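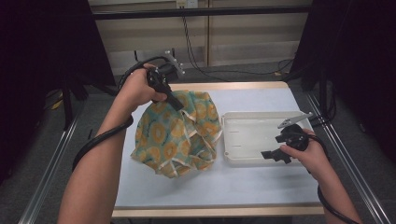 Photo: Jaruwan Klinhom / Stitholm

Thitima Somboon learned to hem from an aunt who took in curtains, and she still works the way the aunt did, with the fabric pinned on the ironing board and the iron left on. She is 56 now and runs Stitholm, a mending and alterations shop with two sewing machines, one overlocker and a waiting list that reached 428 garments last February.

"People think the list is a good sign," she says. "It means somebody has been without their coat for a month."

The shop opens at seven in the morning so that customers can drop things off before work. Most of what comes in is plain: trouser hems, zippers, torn pockets, linings that have given out under the arms. Zippers take the most time. Somboon charges the same for a zipper in a pair of jeans as for one in a jacket, and says she loses money on the jackets.

"I should have changed it years ago. Then a person comes in with a jacket they've had since high school and I say the old price."

She started the business at home, after a factory job making work shirts. In the factory she sewed collars and nothing else. She was fast, but when a neighbor asked her to take in a dress she had to unpick the side seams three times. "I knew collars. I didn't know how a dress hangs on a person."

The harder jobs now go to Radomir Matić, who joined the shop after working as an upholsterer. He does leather, heavy canvas and anything with a frame inside it, such as bags. He also handles thin fabrics, which surprised Somboon.

"A thin cloth moves away from you," Matić says. "With canvas you push. With chiffon or voile you wait for it to settle, then you cut." He puts tissue paper under the seam and tears it away afterward, and he changes the needle before every sheer piece. A dull needle leaves pulls that can't be pressed out.

Neither of them likes fusible tape, the iron-on kind sold for quick hems. Somboon estimates that one pair of trousers in every ten arrives with tape already in it, and the glue has to be softened with steam and picked off before she can sew. She adds a small charge for that and tells the customer why.

On the last Sunday of the month the shop holds a mending class in the back, with room for seven people. Students bring their own clothes. The first hour is threading, knots and sewing on a button with a shank. After that they work on whatever they brought, and Somboon goes from chair to chair.

"The button is the one they remember," she says. "Somebody wrote to me that she had done her whole family's coats. I was very pleased with that."

There have been requests for a longer course, and she has turned them down so far. The class pays for itself but not much more, and Sunday is otherwise her day off. She has asked Matić whether he would teach one on bags. He is thinking about it.

What she would like is a third pair of hands. She has advertised twice. The applicants could sew, she says, but most wanted to make new clothes — their own designs, from their own patterns — and lost interest when she showed them the rail of trousers.

"I understand it. Making something new is nice. But I like it when a thing goes back out the door and you can't find where I was."

Stitholm takes drop-offs from 7 a.m. on weekdays. Repairs take up to five weeks, and funeral clothes are done the same day.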